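From the manipulation group: learning to start again

In the November issue we wrote that the Arboleda project had moved from one arm to two. Since then the group has worked on a question that sounds small, but it took most of our time. What should a robot do when the object is not in the position it expects?

Our table tasks are simple to explain. There are cups and a bottle, and the two arms must bring them into a given arrangement. A person can show this to the robot by guiding the arms, and we record the movements. The usual method is to collect many good demonstrations and train a policy on them. The policy learns well, but only for the situations which the person has shown. When a bottle lies on its side, the policy often makes the same movement as for a standing bottle and closes the fingers in the wrong place.

Lizeth Montoya proposed to change what we collect. In her method, which we call Dratar inside the group, a part of the demonstrations begins from a bad state. The operator does not put the table in order first. The bottle may be lying down, the cups may be too close to each other for a finger to pass between them, and the arms begin open and away from the objects. The operator then shows only the correction, and stops when the normal task could begin.

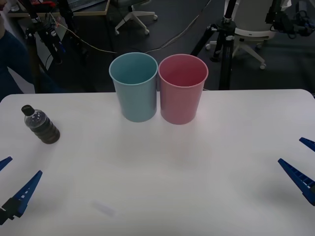
Photo: Lizeth Montoya / Puronstead Robotics Laboratory

For the first study we recorded 712 demonstrations of the normal task and 200 corrections. We trained two policies with the same network and the same number of training steps. One saw only the normal demonstrations. The other saw both kinds, mixed in every batch. Each policy was then tested 50 times from bad starting states that were not in the training data.

The policy with corrections completed the task in 44 of the trials. The policy without them was much weaker, and most of its failures were of the same type: it missed the neck of the bottle and continued as if it had the bottle in its grip. We also looked at whether the corrections make the normal task worse, which was our worry at the beginning. We did not find such an effect.

Some points remain open. All objects in the study were known to the policy, and we have not tried glass or soft packages. The corrections are also tiring to record, and the quality depends on the operator. Two operators can solve the same bad state in very different ways, and the policy sometimes hesitates between the two solutions. We are now writing a short guide for operators to make this more equal.

The recordings are being prepared in the Meloditz format, so that other groups can load them together with the older single-arm data. If you would like to use them before the public release, please write to Lizeth and tell her which arms and fingers you have. The reading group will discuss the draft of the paper next month, at 3 p.m. in the small meeting room, and visitors from the other groups are welcome.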